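The Afterlife of the Drawer Phone

Everyone has the drawer. It holds takeaway menus, a key to something, and at least two telephones that were once the most important objects in the house. In Mincombe, when guilt finally sets in, the contents tend to end up with the woman who runs Pruitt, a second-hand phone business on the Vastthorpe road.

She asked not to be named, on the grounds that people would start bringing her their drawers at home. She has been at it for eight years and has firm opinions about cases.

"People think the case is part of the phone," she says. "They hand it over like a child in a coat. I have to get them out of the coat before I know what I've got."
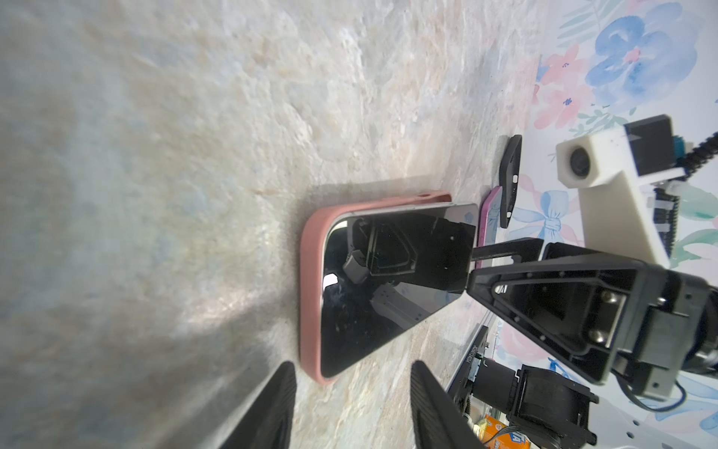
Silicone ones stretch, apparently, and go sticky at the corners. Hard ones grip. The trick is to start at a top corner and be patient, which she says with the air of someone who has watched a great many people start in the middle and be furious. Underneath there is generally a line of grit and, once, a bus ticket from Skirurance folded to the size of a fingernail.

Does she judge? "By colour, a bit. Pink ones are usually looked after. Black ones have been on building sites, or belong to someone who wants you to think so."

The wallpaper is harder to ask about tactfully. It has ribbons, bows and a quantity of roses, and it would suit a great-aunt's spare bedroom.

"I like it," she says, before I have finished the question. "You spend all day looking at black rectangles. You want something behind them."

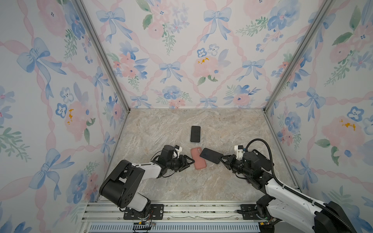

Most of what comes in is sold on for modest sums. Her cheapest last March went for £17 and her dearest for £129, to a man who tried to haggle and then paid in full out of embarrassment. She keeps a ledger, on paper, and the running total of phones stands at 2,145. She is suspicious of anyone who finds that impressive.

"It's only phones. They're all the same phone, really. You lay two side by side, face up, and ask the owner which is theirs. They haven't a clue. Then they pick one up and the hand knows."
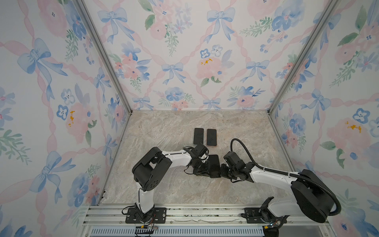

Two black phones, face up, on the marble-patterned top.

I ask what becomes of the empty cases. There is a box, she says, and a second box — and she would rather not discuss the third. Now and then somebody comes in wanting one for a model that went out of fashion years ago, and she gets to be smug for an afternoon.

Her own phone, since I asked, is old, cracked across one corner and has never had a case on it.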